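3.2 Cable handling and workspace

Cable mating was studied as a tabletop activity because most of the difficulty lies in the cable and not in the port. A short lead has stiffness of its own. It holds a curve after it has been coiled, and the free end turns away from the axis along which it has to travel. Earlier work in the Manalastas series treated the lead as a straight rod over its last few centimeters. Our measurements do not support this treatment for thin jacketed cables.

The work surface was kept pale and unpatterned so that the outline of a dark cable could be segmented without markers. Leads were laid down by hand with no prescribed shape, and a lead was replaced when its jacket showed a permanent kink. Over the study, 26 leads were used and 1247 placements were logged. Surface marks were left in place unless they touched the cable outline.

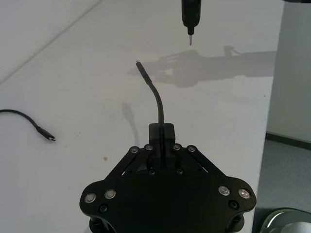

Figure 4. Black cable and connector at the pale work surface, two views.

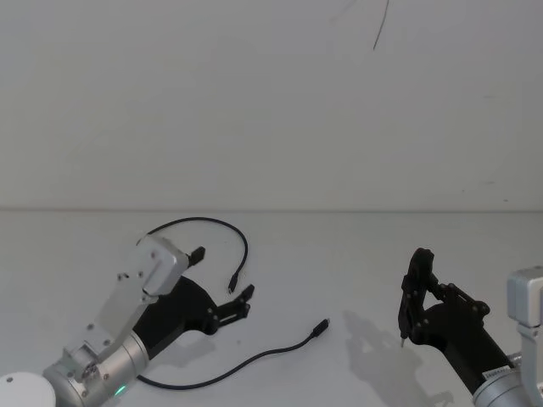
Three quantities were recorded for each placement: the height of the loop above the surface, the distance from the grasp point to the connector tip, and the angle of the tip relative to vertical. The second of these had the largest effect. When the free length exceeded 18 mm, the tip drifted sideways under the weight of the plug — a drift that grew with each reuse of the same lead. Shorter free lengths reduced the drift but left less room between the grasp and the port.

Shadows were a second source of error. Under the single overhead lamp used in the Plirkorico trials, the segmentation step merged a cable with its own shadow in 89 placements, nearly all of them with the cable raised. These placements were relabeled by hand and kept in the set. Adding a diffuser removed most of the merging, although low loops close to the surface remained hard to separate. The effect of jacket color was not tested.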